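Zwischenbericht an die Swanson-Stiftung
Projekt: Kochen und Einkaufen im Wohnverbund Drorkholm
Berichtszeitraum: Frühjahr bis September

Liebe Frau Gunn,

seit unserem letzten Bericht hat sich in Drorkholm so viel getan, dass ich kaum weiß, wo ich anfangen soll. Am besten bei der Küche! Sie ist fertig, die unterfahrbare Arbeitsplatte ist eingebaut, und seit Mai wird dort regelmäßig gekocht. Sieben Bewohnerinnen und Bewohner machen inzwischen fest mit, zwei weitere schauen immer wieder vorbei und bleiben dann meistens doch bis zum Abwasch.

Stand der Maßnahmen

Die Kochgruppe trifft sich um 16 Uhr, gegessen wird gegen halb sieben. Das Menü beschließt die Gruppe selbst, per Handzeichen oder mit Bildkarten. Im Berichtszeitraum kamen so 47 gemeinsame Abendessen zustande, davon etliche mit Gästen aus dem Nachbarhaus in Hillthorpe. Mehrere Teilnehmende bereiten sich jetzt auch in der eigenen Wohnung ein warmes Essen zu, was in den Hilfeplänen vom Januar noch als Fernziel stand.
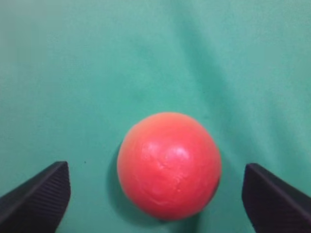 Rote Kugel auf grünem Tuch

Beim Einkaufen sind wir langsamer vorangekommen als geplant. Der Bus nach Hillthorpe fährt seit dem Fahrplanwechsel seltener, und mit zwei Rollstühlen in der Gruppe ist die Strecke zu Fuß keine Lösung. Wir haben deshalb den Wochenmarkt vor Ort stärker eingebunden. Die Händler kennen die Gruppe inzwischen, warten geduldig beim Bezahlen und legen auf Wunsch auch mal etwas zurück. Das Bezahlen mit Bargeld üben wir vorher in Ruhe am Tisch – einige mögen lieber die Karte, auch das klappt immer besser.

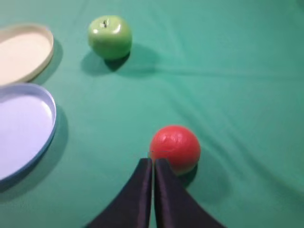

Grüner Apfel, links daneben flache ovale Schalen

Personal und Begleitung

Dezső Hajdu hat im April die Leitung der Kochgruppe übernommen, mit 20 Wochenstunden wie bewilligt. Er bringt Erfahrung aus der Tagesstruktur mit und hat die Rezepte in Leichte Sprache übertragen. Jedes Blatt wird von zwei Personen aus der Gruppe geprüft, bevor es in den Ordner kommt. Das dauert, aber die Rezepte werden dadurch wirklich benutzt!

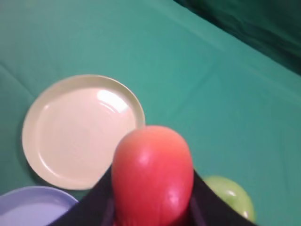

Die zweite Stelle (hauswirtschaftliche Assistenz) war bis Juni unbesetzt. Die dadurch nicht abgerufenen Mittel möchten wir gern in das kommende Halbjahr übertragen, ein formloser Antrag liegt diesem Bericht bei. An den Gesamtkosten ändert sich nichts. Auch die Fortbildung zur Lebensmittelhygiene ist erledigt, alle Mitarbeitenden der Gruppe haben teilgenommen.

Was uns noch beschäftigt

Die Abzugshaube ist zu laut. Für zwei Teilnehmende mit Hörgeräten ist das so anstrengend, dass sie den Raum zwischendurch verlassen. Der Hersteller Plallden hat eine leisere Lüfterstufe angeboten, der Termin für den Umbau steht noch aus. Außerdem fehlt uns eine gute Lösung für die Abende, an denen Herr Hajdu Urlaub hat. Bisher ist die Gruppe dann ausgefallen, was jedes Mal für Enttäuschung gesorgt hat.

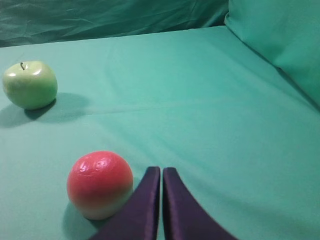

Ausblick

Im Herbst möchte die Gruppe einmal im Monat für das ganze Haus kochen. Der Vorschlag kam von den Teilnehmenden, ebenso die Idee eines kleinen Rezeptheftes zum Verschenken. Für den Druck haben wir im Sachkostenbudget noch Spielraum. Den Verwendungsnachweis reichen wir wie vereinbart mit dem Abschlussbericht ein.

Und natürlich sind Sie, liebe Lorna Gunn, herzlich zum Essen eingeladen – sagen Sie uns nur rechtzeitig, ob Sie Pilze mögen, darüber wird hier nämlich gerade heftig gestritten.

Mit herzlichen Grüßen
Die Projektleitung, Wohnverbund Drorkholm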